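Tindier open day recordings

README, last edited 3/13/18
Contact: Cinzia Piras

What this is

Recordings from the open day at the Tindier workshop, where visitors could watch an arm put block pieces into a puzzle board and then try driving it themselves. There are 181 runs in the set. Each run is one attempt at one piece, from the first move of the arm until the operator let go of the controls.

How the demo ran

The arm stood on a dark gray table with the board in front of it. The operator picked up a piece, carried it over to the board and tried to lower it into the open slot. Visitors got a short practice turn first, and practice turns are not included.
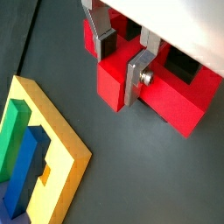
Operators were told to take as long as they liked. Staff only stepped in if the arm got close to its limits, and those runs are marked "stopped" in the notes column. A run marked "missed" was finished by the operator but the piece did not go in.

Files

runs/ has one folder per run
notes.csv has run number, operator type (staff or visitor), result and comments
setup.txt lists the arm settings for the day

The whole set holds 2521 short clips. Run folders do not all have the same number.

Known problems

The clock was wrong for the first 40 runs, so go by run number for the order. In 3 runs the result was left blank. We plan to fill those in by August.

Use

Free for teaching and research. Please credit the Tindier open day.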